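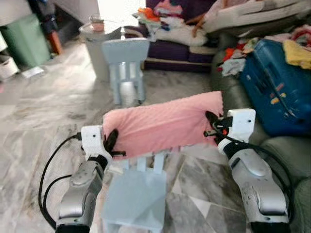 Chapter 3
Cloth and How It Behaves

Pick up the nearest piece of fabric and give it a tug. Pull it along its length, then across its width, then from corner to corner. Did it feel the same all three times? Almost certainly it didn't, and that small surprise is where this chapter begins!

Most cloth is either woven or knitted. In a woven cloth, one set of yarns (the warp) runs lengthwise and another (the weft) crosses over and under it. The yarns sit nearly straight, so they have little slack to give. Tug on the diagonal, though, and the tiny squares between them lean over into diamonds, and the cloth stretches beautifully. Dressmakers call this direction the bias. A knit is made of loops, and loops love to change shape, so a T-shirt goes over your head without a single button.

When Gopinath Salian ran the finishing room at the Thevar mill in Liltville, he kept a drawer of 40 swatches and asked every new worker to sort them by feel alone, eyes shut. We'll try a smaller version in Activity 2, with 9 swatches, and you may be amazed at how much your fingers already know.
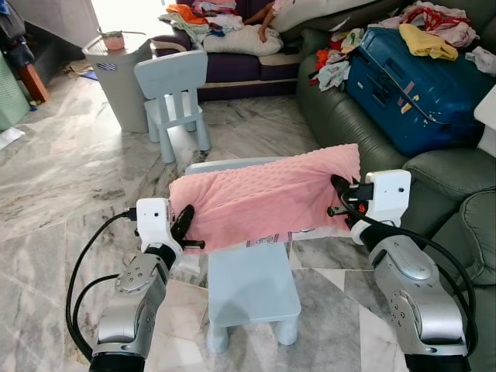 Figure 3.1 A minky-dot blanket held at both ends.

Later sections take up drape, the way a cloth hangs and folds under its own weight, and pile, the raised surface you find on velvet, terry and plush. Pile makes a fabric warm and lovely to touch, but it also has a direction. Stroke velvet one way and it looks pale; stroke it the other way and it darkens.

Words to know: warp, weft, bias, loop, drape, pile

Before you read on, find two garments at home, one woven and one knitted, and keep them beside you for Section 3.1.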